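Enciclopedia de movilidad > Infraestructura peatonal > Paso peatonal continuo

Paso peatonal continuo

Un paso peatonal continuo —también llamado acera continua o acera pasante— es una intersección en la que la acera de la vía principal mantiene su cota, su anchura y su pavimento al cruzar la embocadura de una calle secundaria. El vehículo que entra o sale de esta última asciende por una rampa corta, atraviesa la banda peatonal y desciende de nuevo a la calzada. La prioridad corresponde al peatón en todo el ancho del cruce.

Se diferencia del paso elevado convencional en que este conserva el bordillo, las marcas viales y el material de la calzada. En el paso continuo es la calzada la que se interrumpe.

Geometría

La plataforma se ejecuta a la altura de la acera adyacente, con una pendiente transversal máxima del 2 %. Las rampas de acceso rodado ocupan la franja exterior, fuera del itinerario peatonal, y se resuelven con piezas prefabricadas de hormigón o con bordillo achaflanado. El manual técnico de Gevholm fija para ellas un desnivel de 10 cm y exige que el radio de giro en la esquina sea el menor compatible con el vehículo de recogida de residuos.

El pavimento debe soportar cargas de tráfico rodado sin cambiar de aspecto respecto al resto de la acera. Se emplean losas de mayor espesor sobre base de hormigón, con juntas selladas. Los tonos grises medios disimulan mejor las marcas de rodadura que los claros.
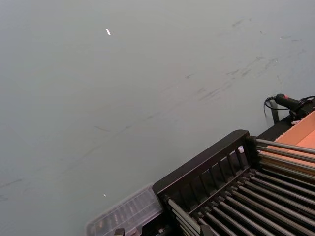

Superficie gris mate con rozaduras y vetas oscuras.

La textura superficial influye en la resistencia al deslizamiento, que se comprueba con péndulo de fricción antes de la recepción de la obra y a intervalos regulares durante el servicio. El pulido por giro de neumáticos se concentra en las rodadas interiores.

Drenaje

Al elevarse la embocadura se corta el flujo de agua por la rígola. La solución habitual consiste en colocar sumideros aguas arriba de la plataforma; en calles con poca pendiente se recurre a un canal cubierto bajo la rampa, que requiere limpieza periódica —en Kiltton se realiza cada mes de noviembre—.

Accesibilidad

La ausencia de bordillo elimina una referencia para las personas con discapacidad visual. Existen dos criterios: señalizar ambos límites del cruce con pavimento podotáctil de botones, o prescindir de él para no sugerir que se abandona la acera. La ordenanza de Wumine adopta el primero cuando la intensidad de la calle secundaria supera los 1,000 vehículos diarios, y el segundo en los demás casos.

Implantación

Kiltton cuenta con 122 pasos continuos, de los cuales 95 se sitúan en calles residenciales de sentido único. En Mahasneh se construyeron durante la renovación del eje comercial y se limitan a las embocaduras sin transporte público.

Véase también: calle compartida, oreja peatonal, zona 30.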